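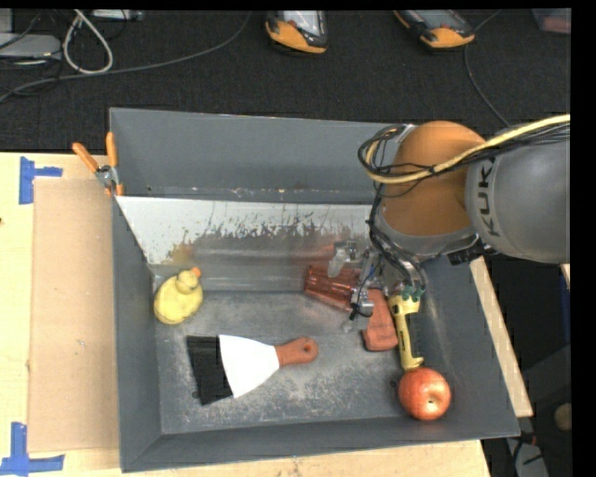
The bin and the KUKA arm on the picking bench.

Erley Robotics Club – Minutes, October meeting

Present: Benedita Pacheco (chair), Valtteri Koskela, Kausar Lashari, Duarte Guerreiro (minutes)
Apologies: Chi-keung Mok

Meeting opened 4:10 p.m.

1. Minutes of the last meeting
Approved with one correction. Under item 3, "Dinico" should read "Meireles". The loan form for the spare gripper fingers went to Meireles. Dinico has not been contacted yet.

2. Bin picking project
Valtteri reported on the test runs. The club has logged 1066 pick attempts so far this term. The success rate over the whole log is 70 percent. With the new approach angle it is 74 percent, but that covers only the last two sessions, and Kausar asked that both numbers go in the report.

The object set stays as it is: duck, brush, plastic cup, apple, the yellow tool and the orange-red block. Duarte asked to add a set of keys. Benedita said no new objects until after the Stekisano entry is in. Agreed.

The cup is still the worst object. Valtteri thinks the depth reading is bad on clear plastic and wants to try a lower light. Kausar thinks the problem is the grip force, as the fingers find the cup but let go on the lift. Each will run the cup alone, same bin, same start pose, and bring their logs next time.

The brush is fine when the gripper takes it by the handle. When it goes for the bristles it mostly drops it. Kausar has a change to the grasp scoring that should favor the handle. Not merged yet – Chi-keung needs to review it first.

Objects close to the side walls were discussed. The planner rejects a lot of these grasps because it thinks the wrist will hit the bin. Valtteri measured the bin again and found that the model in the planner has the walls steeper than they are. He will fix the model. No further tests near the walls until that is done.

3. Bench and cables
The bin is held with an orange-handled spring clamp. Benedita asked everyone to check the clamp before a run and to line things up to the blue tape marks. If tape has to be moved, write it in the log book.

Kausar asked for a second look at the thin wires at the gripper. Duarte will go over them with her before the next session and order sleeving if needed.

Reminder that the e-stop check is done at the start of every session and initialed. Two sessions in the log have no initials.

4. Stekisano entry
The entry needs a two-page write-up, a video of a full run with no cuts, and the parts list. Benedita has the write-up started. Duarte will do the parts list. Video to be recorded once the wall fix is in. Valtteri asked if we may restart the run after a failed pick. The rules are not clear on this. Benedita will write to the organizers.

5. Other business
New members: two students have asked to join. They can come to a session and watch, then do the safety sheet with Benedita before they use the pendant.

Room key: to be returned to the front office by 6 p.m., please.

Actions
Valtteri – fix bin model, cup tests with lower light
Kausar – cup tests with grip force, send grasp scoring change to Chi-keung
Chi-keung – review grasp scoring change
Duarte – gripper wires with Kausar, parts list
Benedita – write-up, question to Stekisano, safety sheets

Meeting closed 5:05 p.m.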